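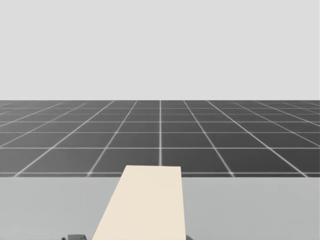 pastville-street-sounds

Notes for the sound set. Written fast, will tidy later.

What it is
Short clips of street noise at night, recorded from one second-floor window in Pastville. Garbage trucks, bottles, dogs, a gate that screams. Plus the text notes I typed half awake. 200 clips, most under 12 seconds.

Whats in the folder
clips/ - mono wav
notes.csv - clip id, hour, what I thought it was, what it was (if I ever found out)
unknown/ - no idea. Guesses welcome
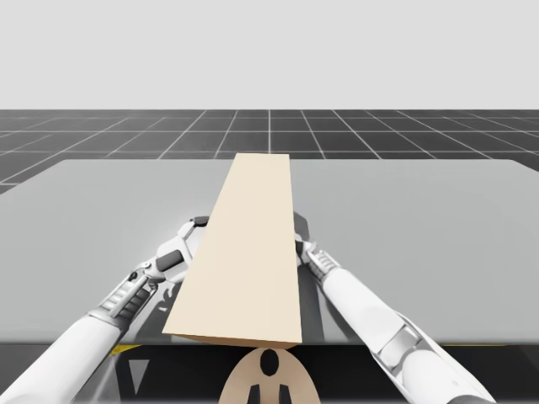

How it was recorded
Window open a hand's width, mic on the sill. Old Unier recorder, auto gain off. From March on the gain is one notch lower, levels dont match the earlier clips. Didn't normalize.

Labels
One listener, me. "metal" and "glass" get mixed up a lot. "rain on awning" also covers the drip from the Rüegg bakery gutter, sorry. Anything with clear speech was cut.
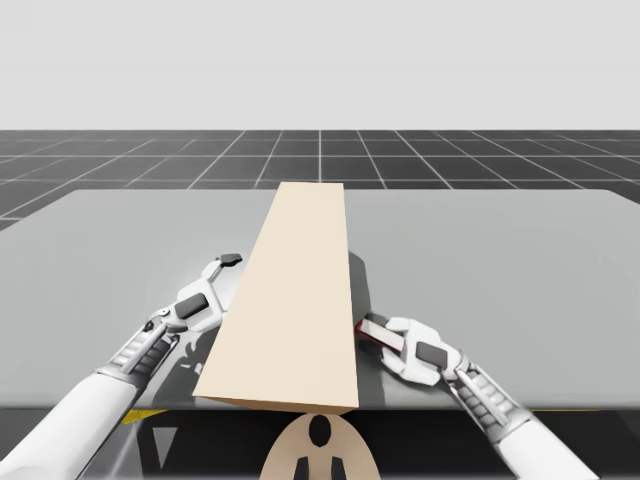
Known problems
- fridge hum at 100 Hz in a lot of files
- clock ran fast, so hours are aproximate
- two clips are the same truck, haven't picked one
- Jamano import script chokes on commas in the notes column, use tabs

Use
Fine for essays, radio pieces, class stuff. Credit the repo. Don't try to work out the address.

Last edit Aug 23, 2025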